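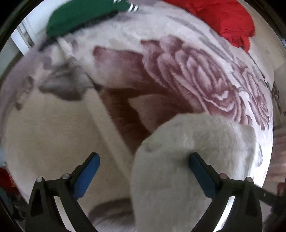 Joni Kinnunen asks why a fluffy blanket is warm, when it feels cold the moment you jump into bed. Good question, Joni!

A blanket does not make any heat. You make it. Your body works like a small heater of 60 or 100 watts, even when you sleep. The soft hairs of the blanket are called the pile. Between the hairs there is air, and this air cannot move around easily, so your heat leaves the bed slowly. In the first minute the air has not taken your heat yet, and so you shiver.
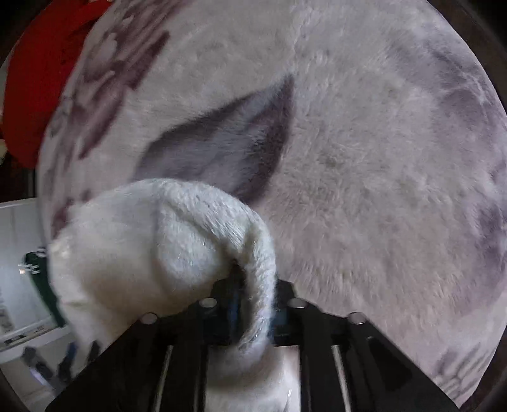 The pile can also carry a picture, for example a big rose. Color is printed on the hairs, so when you push them to one side with your hand, the flower may look darker or lighter. Try it! Draw a letter with your finger, then brush it away.

When hairs are pressed flat for a long time, they hold less air. Shake the blanket well in the morning and hang it over a chair while you eat breakfast.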